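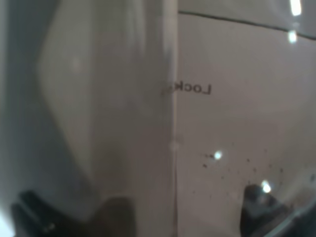
Wrist camera view through the clear container wall, with the word "Lock" reading backwards near the middle.

December 27, 2022

I said in July that I would write up the clear container work once I had enough trials to say something. I have them now. The short version is that the wrist camera is fine for finding the fingers and poor for finding the wall, and adding one cheap check at contact helped more than anything I did to the vision side.

The task is simple to state. The arm goes to a see-through container, lines up the two fingers, closes on it, and moves it to a marked spot on the bench. With cardboard or painted parts, my old pipeline (I call it Clornska, and the name means nothing) does this without much trouble. It looks for edges in the wrist image, fits a plane to the nearest face, and picks a closing width from that.

Clear plastic breaks the first step. Up close the wall fills the view and most of what the edge finder picks up isn't the outside of the container. It finds highlights, the shapes of things bent through the plastic, and specks on the surface. The view at the top has a good set of these problems in one place. The seam where two faces meet is a real edge, but it is a blurry stripe and it smears the end of the printing. The pale curved shape to the left of it is likely just a refraction or a reflection, and it gives the edge finder a long smooth outline to latch onto. The dark fingers are easy by comparison, even softened by the plastic.

Printing is its own problem. I had been using printed text as an anchor, on the idea that letters sit on the surface and so tell you where the surface is. That works when you are looking at the near wall. When the text is mirrored you are seeing it through the back of a wall, and the matcher either misses it or puts it at the wrong depth. I added a flipped copy of each template, which fixed the misses. It did not fix the depth.

What I ended up doing was treating the image as a rough guide only. The new version, Visach, takes the finger positions from the camera, ignores the wall fit when the highlights are too strong, and closes slowly until the motor current rises. Then it stores that width and uses it for the next attempt on the same container. There is no learning in it.

Numbers, for anyone who wants them. I ran 188 trials, 94 with each version, using the same containers and the same start poses. The old version was tuned on opaque parts and I did not retune it, so the comparison is a little unfair to it. Visach lost its grip on 2 of its 94. I am not giving a matching number for the old one yet, as I stopped several of those runs by hand before the fingers closed, and I haven't decided how to score them.

The slow close costs time. I also tried dulling the lights, which cut down the bright spots but made the fingers harder to pick out against the bench, so I put the lights back.

Next I want to try lids. They have thin ridges that the edge finder likes, maybe too much. I will post the trial log when I have cleaned up the column names.

Recent posts
Clornska on painted parts: notes after 115 runs
Moving the Lindgate bench and redoing the hand-eye calibration
Motor current as a poor man's touch sensor
Why I stopped using the depth camera up close
Mirrored templates, first try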